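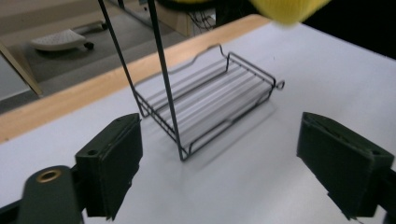 Re: Where to eat cheap when the parents aren't paying

Archives > Food and Drink > Eating Out List > December

Filed under: Cheap Eats, Bakeries, Student Budget

Hello all,

I've been reading this thread with a bowl of cereal in front of me, which was a mistake, so please forgive the length. I meant to answer the first message days ago and then the end of term got in the way.

> I'm new in town and living on a very small food budget until
> my January money comes in. Is there anywhere near the bus
> station that does a hot lunch for under ten dollars? I don't
> need anything fancy. Soup and bread would make me happy. I
> already know about the pizza window and I'm getting tired of it.
> Also, does anyone know a good place for dumplings?

Welcome! You've picked a fine town to be broke in. For soup and bread, I would send you straight to Halás, up the hill from the bus station on the same side as the shoe repair place. It looks closed even when it's open, so do try the door. They make two soups a day and one of them is nearly always bean with smoked paprika. A large bowl is $7 and comes with two thick slices of rye and a little dish of pickled cabbage. If you go after 2 p.m. the rye may be gone and you'll get white rolls, which are fine, but I'd go early for the rye. They have only 16 seats, and the big table by the radiator is shared, so don't be shy about sitting down with people.

For dumplings I know half this list will say Trollo, and I do like Trollo, but the prices went up in the fall and the plates seem smaller to me. I'd rather point you to Voruston, which is a longer walk but worth it on a dry day. The potato and farmer cheese dumplings are the ones to get. You can have them boiled or fried, and I'd say fried, with the onions on top and sour cream on the side (ask for the sour cream, it's free but they forget). The mushroom ones are good too – a bit peppery. They also sell them frozen, a bag of 19 dumplings for $11, and I get three suppers out of a bag if I make a salad to go with it.

Somebody further up asked whether Valtovum is still doing the day-old pastry box. Yes, they are! It starts at 5 p.m. and you don't get to choose what goes in. Mine last week had two poppy seed rolls, an apricot thing with a lattice top and a slab of honey cake that I ate standing up at the bus stop. Warm the rolls in a low oven for a few minutes and they come back very nicely. Cash only, and bring small bills.

One last bit for our newcomer. The index for this list is worth a look when you have a slow evening. There are 2,686 messages in it going back years, and although plenty of the places have shut, the older threads on lunch counters and late-night noodles still have good leads in them. Search by street name – the restaurant names are spelled every which way.

If you do get to Halás, please write back and tell us which soup you had. I'm hoping they bring back the sour cherry one when the weather turns.

Warmly, and still hungry,
a longtime reader up on the hill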